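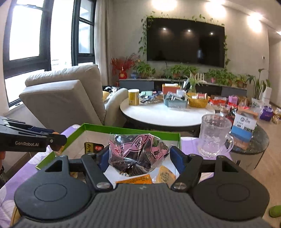 Meinir says a snack box ought to be emptied right down to the cardboard before anything new goes in, or the old packets just sink and get forgotten. She told me so twice on the phone, and she's right!

So that was my Tuesday evening – snacks! I love this job more than I should. The green-rimmed box is back on the purple flowered tablecloth, and I'm sorting by what gets eaten first. The yellow packet goes on top (I have plans for it), the long orange one can lie along the side, and the dark ones can share a corner.

The round marble table is next. It's crowded again, tissues and canister and basket all elbowing each other, and I can't wait to get at it. Tea first, though, in the bumpy glass mug – and maybe 2 little somethings from the box.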